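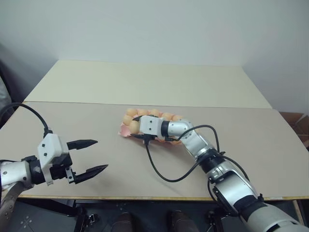

An afternoon at the Plornuner open house

Plornuner opens its robot workshop to the public once a year, in August, when the parking lot is soft enough to keep your shoes. I went because the flyer promised "live automation" and free parking, and I'm glad to report that there was parking.

The tour began at 3 in the lobby, under a banner for a project called Zindell. Our guide told us Zindell stood for a new way of working. I asked what the old way was and got a sticker.

First stop was the Traton cell, a yellow cage where a machine the size of a minivan moves a block from one shelf to another. It has done this 1000 times without a fault, according to the card on the fence. We watched it do 6 more and moved on, a little moved ourselves.
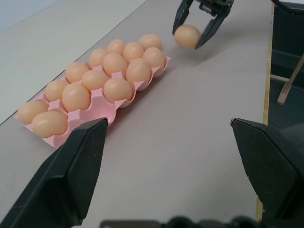 I had come for the two-armed demo, which the program listed as "Căpraru, delicate handling" and which drew the biggest crowd of the day, roughly 100 people trying to stand in a space meant for a desk. Delicate handling means eggs. There is something wonderful about a room of adults holding their breath over groceries. The tray was pink, the eggs were tan, and when one of them was up off the table in those black fingers, the man next to me grabbed my sleeve. The fingers look like something you'd use to pull a fence post, which did nothing for his nerves or my shirt.

Questions came after. A kid wanted to know if it could make an omelet. The guide said that was outside the scope of the project, and wrote it down anyway.

Coffee was in the back hall, from a machine that took exact change and gave me soup. The gift table had pens, more stickers and a foam gear for six dollars. I bought the gear. Getting out of the parking lot took longer than the tour, so bring water if you go next year, and skip the soup.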